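# Small Parts on the Work Table: Storing Pins — Project Report

Sivham course, group 3, 2024-06-19
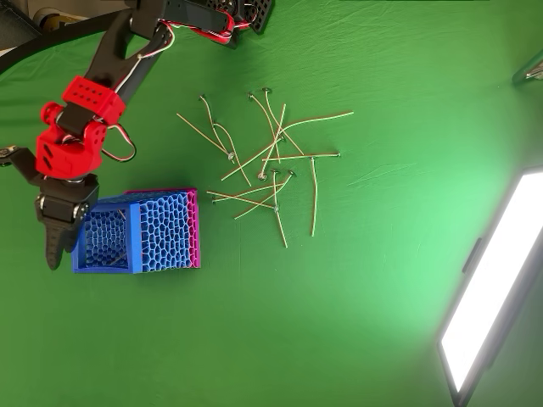

Carleen Ellery remarked, when she read our first draft, that pins should always be kept in a closed tin and that an open box only moves the mess from the cloth into the box. We took this comment seriously and it changed our second chapter.

## 1. Question

Our question was simple: what kind of box is good for thin pins with a flat head? In a sewing room they lie in a pile, crossed over one another, and it is slow to pick up a single one.

## 2. The box

We chose an open box with lattice walls, blue with one side in magenta-pink. It is 3D-printed plastic. The inside is divided into cells. We like that the pins can be seen through the holes. The weak point is the same holes — a thin pin may stick out and hurt a finger. Carleen is right in this point, and for travelling we would also use a tin.

## 3. The cloth

A green cloth covers the work surface. Pale pins are easy to find on it, but wrinkles are a problem, as a pin can hide in a fold. In January we worked on a bare table and the pins rolled to the floor.

## 4. Next steps

Leonie Kereama will draw a box with smaller holes in the lower part. We also want to try a lid, and to repeat the test with 12 pins in each of 2 boxes. The drawings are in the Saltura folder.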